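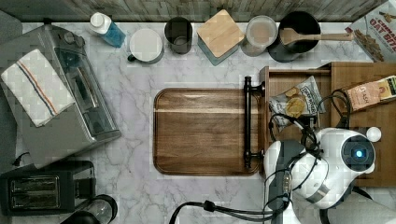 Besuch bei Tanner: Was kostet ein Küchenarbeitsplatz mit Roboter?

Am 3. August 2021 waren Gilang Lumenta und ich bei der Firma Tanner, die ihre Versuchsküche für Einkäufer geöffnet hatte. Wir planen für das Wohnheim Kernby einen Roboter, der in der Teeküche Geschirr und Vorräte wegräumt. Im Budget steht bisher nur ein Platzhalter.

Empfangen hat uns Engelbert Kälin. Er rechnet Projekte nach Arbeitsplätzen ab und nicht nach Geräten. Dazu gehören Roboter, Steuerung, Montage und die Anpassung der Möbel. Eine Schublade muss sich öffnen lassen, ohne dass der Arm im Weg steht, und bei uns sind die Arbeitsflächen mit Toaster, Dosen und Töpfen ziemlich voll. Kälin will deshalb vor der Offerte ein Aufmass vor Ort. Es kostet 800 Franken und wird bei einer Bestellung angerechnet.

Der Wartungsvertrag liegt bei 107 Franken im Monat, Ersatzkabel gehen extra. Nach der Kabelführung hat Gilang zweimal gefragt. Eine geschlossene Führung ist möglich, kommt aber auf 845 Franken zusätzlich. Ich würde sie einplanen, weil in der Teeküche auch Bewohner arbeiten.

Offen blieb die Schulung. Kelechi Shehu vom Support nannte zwei Tage, konnte aber nicht sagen, ob sie im Preis enthalten sind. Auch die Lieferfrist wollte man uns nicht schriftlich geben, mündlich hiess es April.

Mittagessen gab es in der Kantine nebenan, Parkplätze hinter der Halle. Als Nächstes sehen wir uns Okex an, danach geht der Vergleich an Vinzenz Fankhauser.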